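The **Letine Certificate in Borderlands Studies** is an undergraduate certificate offered at Andau College. It is open to students in any major and is earned by finishing a set number of approved courses alongside a regular degree. It isn't a degree itself, and whether it does much for the people who earn it has been argued over since it began.

## Background

The certificate grew out of a proposal by the historian Soledad Jara, who wanted to gather courses on migration, language and trade that were scattered across several departments. The name comes from the Letine bequest, which paid for the first lectures. College publicity often calls the program "the first of its kind in the region," a claim for which no source has ever been given. The Dafis Institute, a short drive away, was already teaching a similar set of courses under a different title.

## Requirements

Students take one core course and 3 electives, and must pass a reading test in Spanish or another approved language. The test can be waived by an adviser. Critics say the waiver is granted so freely that the language rule exists mostly on paper. The college doesn't publish waiver figures.

The elective list has 20 courses. Several of these haven't been taught in years, and at least one survey of world geography has only a loose tie to the subject. Course approval is handled by a panel that meets each August.

## Enrollment

A college brochure states that 258 students have "taken part" in the program. The phrase seems to cover anyone who signed up for the core course, including those who later dropped it. Graduation lists show 111 certificates awarded, less than half the advertised figure.

## Claims about careers

The brochure says that employers "actively seek out" certificate holders. The evidence offered is a single survey by Landance, a consulting firm hired by the college, which asked employers if they valued knowledge of other cultures. It didn't ask about the certificate. Nia Eynon, a sociologist at Dafis, has pointed out that most firms would say yes to such a question whatever their hiring habits. The college has kept the wording in later editions.

Former students tend to speak well of the teaching, especially the core course, though most published comments were collected by the program itself.

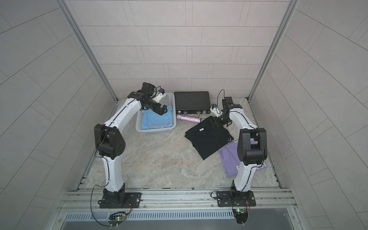
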